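Unit Pricing and Package Size in a Small Grocery Store
Term project report, Consumer Economics
Tirta Lumbantobing
13 January 2018

1. Purpose

The project looked at whether shoppers use the unit price printed on the shelf label when they choose between two sizes of the same product. Our textbook says most people assume the larger package costs less per ounce. I wanted to see how often that is true in one store and whether shoppers check.

2. Store and products

The work was done at the Grestier market on Teoh Street. The manager gave permission in May, before the class started, and let me copy prices from the shelf labels. I picked 44 products sold in at least two sizes. Fresh produce and meat were left out, as they are priced by weight.
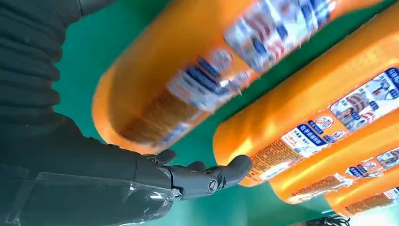
Prices were copied on a weekday morning and entered in a spreadsheet. Sale prices were entered in their own column and not used in the main comparison. Two store brands, Farex and Zendach, were included along with the national brands.

3. Results

For 10 of the 44 products, the larger size cost more per ounce than the smaller one. Most of these were cereal and dish soap. In the Farex line the larger size was always cheaper per ounce.

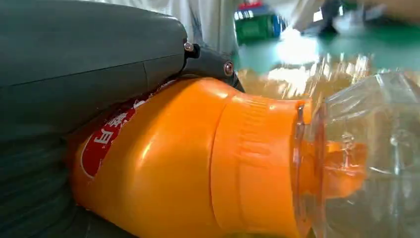
The second part was a short survey at the exit. I handed out 630 slips over the term and got 400 back. The slip asked if the shopper had read the unit price on any item that day. Older shoppers answered yes more often. Several people wrote that the print is too small, and one asked what a unit price was.

4. Problems

Some labels gave the price per ounce and others per pound, so I had to convert them.

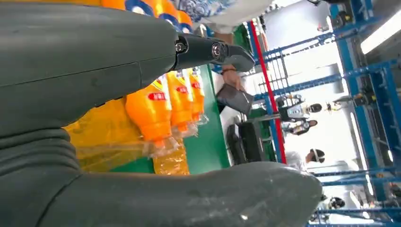
Slips were also easy to ignore when the store was busy, so people in a hurry are probably missing from the results. If I did the survey again I would ask at different times of day and add a question about household size.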